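Cómo calcular la superficie de apoyo de una bandeja de goteo

Última revisión: 24 de noviembre

Esta guía explica el dimensionado de bandejas de goteo para estanterías de almacén en las que se guardan garrafas, bidones pequeños y botes de producto líquido. El procedimiento sirve para recipientes cerrados de uso frecuente. Los depósitos fijos y las sustancias inflamables tienen normativa propia y quedan fuera.

Datos necesarios

Medidas interiores del estante (ancho y fondo útil).
Volumen del recipiente mayor que se vaya a colocar.
Suma de volúmenes de todos los recipientes del mismo estante.
Carga admisible por balda, según la placa del fabricante.

Paso 1. Medir el interior

Mida el fondo de la bandeja por dentro, de pared a pared, a la altura del suelo. Las medidas de catálogo suelen ser exteriores e incluyen el reborde. En el modelo Kaltau 6 la superficie interior es de 1.209 cm², frente a los 1.689 cm² que ocupa por fuera. La diferencia es casi toda del reborde y de la inclinación de las paredes.

Paso 2. Comprobar el tipo de fondo

Un fondo liso se limpia antes, pero el envase resbala al tirar de él. El fondo con relieve ofrece más agarre y deja pasar una película fina de líquido bajo la base. A cambio retiene polvo en las juntas del dibujo y exige cepillo. 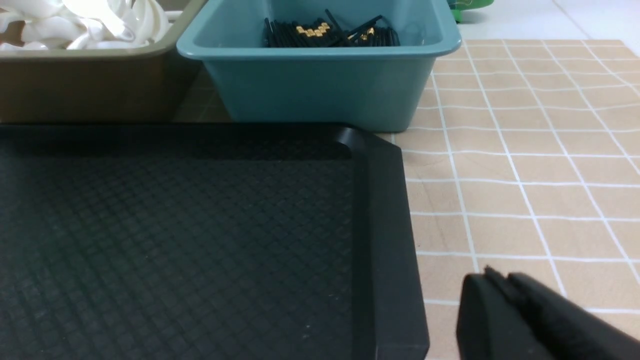 Bandeja negra de plástico con fondo en relieve y reborde alto.

El relieve resta algo de capacidad. Con dibujos de poca altura se puede despreciar; con nervios altos, mida la altura útil desde la parte superior del nervio.

Paso 3. Calcular la capacidad de retención

Multiplique la superficie interior por la altura útil. La altura útil se toma desde el fondo hasta el punto más bajo del reborde, menos un centímetro de margen. Para la bandeja anterior, con 8 cm de reborde:

1.209 × (8 − 1) = 8.463 cm³, es decir, 8,46 litros.

El resultado debe superar el volumen del recipiente mayor. Si varios envases comparten bandeja, aplique además el porcentaje sobre el total que fije el procedimiento interno del almacén.

Paso 4. Verificar la carga

Sume el peso de los envases llenos y el de la bandeja. Compare la suma con la carga admisible de la balda. En estanterías Dromis y Dumeo el valor figura en el montante izquierdo; en las Barbieri, bajo la balda inferior.

Paso 5. Colocar y nivelar

Apoye la bandeja completa sobre la balda, sin voladizo. Ponga un nivel en los dos sentidos y calce la estantería por las patas, nunca la bandeja.

Mantenimiento

Vacíe y cepille el fondo cada mes. Revise las esquinas del reborde en junio, con el inventario. Una grieta obliga a sustituir la pieza; no se admiten reparaciones con sellador.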